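Gripper trials, sim bench — Friday

Picking up from the Clendavero notes. Same cabinet task as before: reach a closed door from a low start pose, line up under the bottom edge, get one finger behind the overhang, pull. Selamawit had the Drevier fingers loaded when I came in, so I ran those first and swapped to the Koval set after lunch. Arm model and controller gains unchanged. I did touch the wrist camera mount, see further down.

First thing, before any runs: the seed file in the shared folder was the old one. Octavian fixed the path last week on his machine but never pushed it. I copied his version over and renamed the old one with an x in front. If your results from Wednesday onward look too easy, that is the reason. The old file puts the cabinet in nearly the same place every time.

Setup

Two finger sets on the same parallel body. Drevier: straight pads, square tips, 64 mm opening. Koval: tapered, slanted tips, opening a little smaller when measured at the tip. I did not bother to match the strokes. Octavian thinks I should have, and he may be right, but on this task we only ever use one finger to hook and the other one just has to stay out of the way.

Cabinet poses drawn from the Flornamham set, 119 of them, each run once with each finger set. Start pose low and tilted back so the wrist camera looks up at the door. No force limit on the first pass. With the limit on, the Drevier pads stall in contact so early that there is nothing to compare.

A run is a success if the door opens past 17 degrees and the finger is still behind the edge at the end. Doors that swing open after the finger has slipped off go in a separate column. Selamawit wants those counted as successes. I don't, because on the real arm we need to keep hold of the thing to swing it the rest of the way. Both columns are in the sheet so she can add them up how she likes.

Drevier runs

Approach fine. The square tip wants to land flat on the underside of the door edge and stay there. When the approach is tilted by more than a few degrees the corner of the pad touches first, the controller reads it as contact and starts the pull, and the pad scrapes down the face and off. I watched a dozen of these at quarter speed and they all go the same way.

When it does get behind the edge it holds very well. Not one slip during the pull once seated. So the problem is all in getting there, and I don't want to write the square tips off on the strength of a bad contact trigger.

Tried raising the contact threshold. Fewer false starts, but now the finger pushes hard enough to shove the wrist sideways before the trigger fires, and the line-up is lost anyway. Put it back where it was. A two-stage trigger (touch, back off, touch again) might be the answer. Have not written it.

Koval runs

The slant helps a lot on entry. The tip slides past the trim and goes in behind it without needing a clean angle. False starts dropped to a handful. I had to check that I hadn't changed the threshold by accident, and I hadn't.

The slips are the price. With the slanted tip there is less flat area behind the edge, and as the door swings the contact point walks toward the end of the finger. On the heavier door settings it lets go before the door is open far enough. Light doors no trouble.

Adding a small wrist rotation during the pull, so that the finger follows the swing, gets some of these back. I typed in a constant rate by hand and picked it by eye, so don't read much into it. If we keep this finger the rotation should come from the estimated hinge position, and that estimate is poor at the moment. It puts the hinge on the wrong side whenever the camera can't see a full vertical edge of the door.

Camera mount

Moved the simulated wrist camera back along the tool axis and up a bit. In the old position the gripper body covered nearly everything we cared about during the last part of the reach. In the new one the body still takes up the bottom of the view, but the fingers and the gap between them are clear, and the door edge stays visible until quite late.

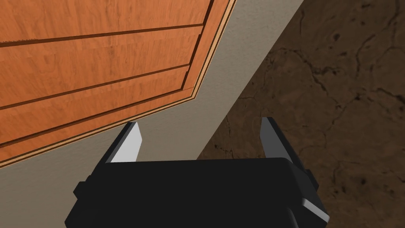

The edge detector is still getting confused by grooves in the door face. A groove has a dark line on one side and a light line on the other, and to the detector that looks a lot like the gap at the bottom of a door. On plain doors it picks the right line nearly every time. On grooved ones it will jump to a groove for a few updates, then jump back, and the arm twitches along with it. I put a simple hold on it: a new line has to win five updates in a row before the target moves. Twitching gone, reach slightly slower. Good enough for now.

The floor texture is the other nuisance. The dark cracked one gives a lot of stray short segments. They are short enough to filter by length, but the filter also throws out real edges at the steepest camera angles. Octavian suggests masking everything past the base of the cabinet. That works if we know where the base is — and we do know it in sim, but we won't on the bench, so I would like to avoid leaning on it.

Also noticed that the lighting is very even in all of these. Shadows inside the grooves are thin and consistent. The real cabinet by the window will be nothing like that in the late afternoon. Selamawit has a script that randomizes the light position and I have asked her for it.

Controller

Ran the last block with the new controller build to see if it was safe to move over. Position tracking during the reach looks the same. In contact it is softer, and the Drevier fingers like that: the pad settles on the edge instead of bouncing. Koval about the same on both builds.

One crash, in the logging and not in the control loop. It wrote 578 lines of the same warning and quit. The warning says the joint state message is late. It was not late, the clock had been reset between runs and the logger compared it against the old one. Restart the logger whenever you reset the sim. I have put a note on the monitor.

Do not mix results from the two builds. I have named the folders old and new, and anything without a build name in it is from the old one.

Where this leaves us

I would take the Koval fingers to the bench first. They get behind the edge far more often, and slipping in the pull looks easier to fix than missing the entry. Selamawit disagrees and would fix the trigger and stay with the square tips, on the grounds that the bench doors are heavy. She has a point about the doors. We weighed one in November and it was well past the heaviest setting in the sim.

Octavian asked about a third option, square pad with only the leading corner cut back. Easy to model. He will draw it and I will run it on the same poses. If it enters like the Koval and holds like the Drevier then the argument is over, but I expect it will land somewhere in the middle.

To do

Push the fixed seed path (Octavian).
Light script into the shared folder (Selamawit).
Two-stage contact trigger, first try on the old build only (me).
Raise the heaviest door setting to match the bench door, rerun both finger sets (me).
Corner-cut pad model (Octavian).
Find out why the hinge estimate flips sides. Possibly the same sign error we had with drawers.

Left the overnight run going on the second machine, Koval fingers, new build, force limit on. Please don't close the terminal.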